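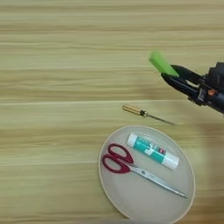
Hirkeck Table Arm
Small tidying arm for workshop tables, craft rooms and kitchens

Many customers write to us with the same question: can a machine already do my chores? Our answer is "some of them, slowly". We prefer to tell you this before you order, so this page explains what the Hirkeck can do today and what it still can not do.

What it does well

The Hirkeck picks up small, firm things from a flat table and puts them where you have told it to put them. Pens, glue sticks, small blocks and screwdrivers are good work for it. Before we released the current version in October, we let it make 1000 pick-ups in our workshop in Zitatcombe. It needed help from a person in 124 of them. Most of these were thin objects lying flat, and after them came objects lying one on top of the other.

Plates as collecting places

You do not need to buy special trays. The arm accepts a normal plate as the place where things belong, and most of our customers use one. Please choose a plate with a low rim, and do not move it during the work. If the plate is moved, you must show its position again. It takes a short moment in the Bakton program.

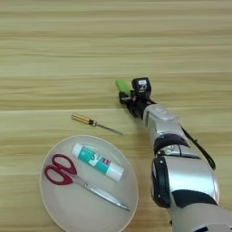
Photo: Sveinbjörnsson

Scissors are a special case. The arm can lift closed scissors when the handles are free on one side, but we do not recommend it when children are near the table. It does not open or close scissors and it does not cut. A screwdriver it can carry away, but it will not turn a screw for you.

What it does not do yet

It does not wash dishes or fold clothes. It does not wipe a table in a way that we would be satisfied with at home. On the shop floor it can sort hand tools at the end of the day, but a trained person is still much faster. We measured one full table with mixed small items: the arm needed 307 seconds. If you have only one table and two healthy hands, maybe you should wait for the next version.

Is it useful for me?

It is useful if the same table must be cleared many times in a day, or if bending and reaching is difficult for you.

In the box

Arm with gripper
Table clamp
Power supply and cable
Bakton program, license for 7 users
Printed manual in English

Delivery

Orders which we receive until 14th December will leave Zitatcombe before the winter break. Spare finger pads are sold separately, in pairs. For larger orders, please ask us for a written offer.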